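Microwave door task, notes after the June reset
3 December 2019

Our club entry for this year is two arms and a kitchen microwave. The event is the Etport student challenge, household category. The task sheet is one page: open the door, put something in, close the door, press start. I took the door. The other half of the team has the button panel and is welcome to it.

The microwave is a Midea with a pop-out door, released by an oval button at the bottom of the panel. There is no handle. Most of my early planning assumed a handle, so that part of the June code went in the bin.

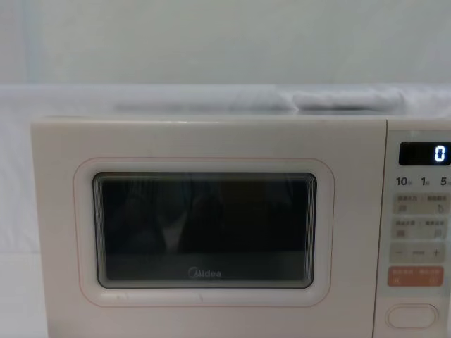
The Midea, door shut, display at 0.

We logged 418 door attempts on the old controller, which we called Stuka after the noise the wrist made. Of those, 212 counted as opened under the rules, meaning the door stands wide enough for a plate to go in square. The rest were mostly half results. The latch let go, the door moved a little, and the finger then slid along the edge without getting behind it.

The fix has two parts. First, release and swing are now separate moves with a full stop between them. Second, the contact point on the door is taught by hand each time the oven is moved. I wanted to find it from the head camera, but a cream door in front of a white cloth gives the edge detector very little to work with.

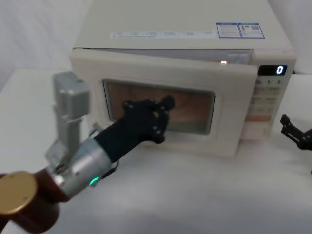 Closing is the easier half and I left it late for that reason. The arm can push almost anywhere on the door as long as the force comes on slowly. Our limit was set too low at first, and the latch hooks need a firm push at the end. Raising it took one line in the config and one evening of finding which config was being loaded.

Both arms go back to the same start pose before every run. The pose is stored in a file named Michalík, after the street the workshop is on, and it should not be edited. If you need a different one, copy it and give it a new name.
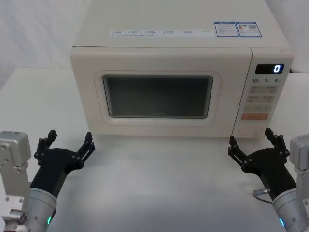 The new controller is Nalumex. It runs the same planner with a slower approach and a check on wrist torque before each move. The log is at 1688 lines per run, which is too many, and I will cut it down once I trust it – probably after the regional round.

Its first full batch was 83 attempts. I am not posting a success rate yet, as the oven was shifted partway through and the contact point was not taught again until the end. That batch will be repeated.

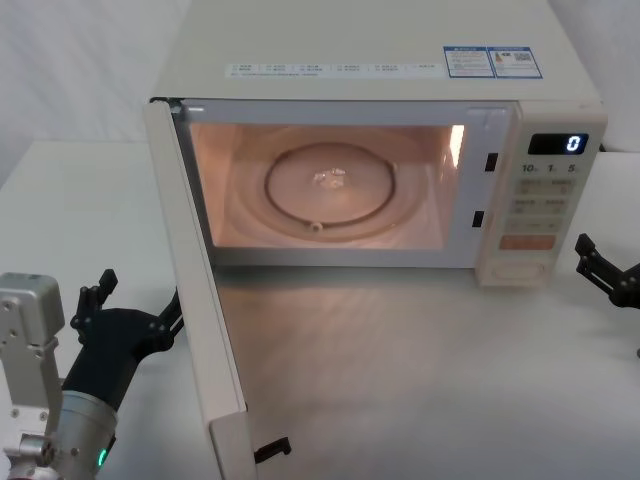
Still open on my list: the swing is too fast over its last part, the left arm parks too close to the door, and the turntable plate has to be treated as something that can turn under a load. The placing code currently assumes it stays put. I have also asked for a spare plate.

Next post will cover the start button, if the panel people write it up.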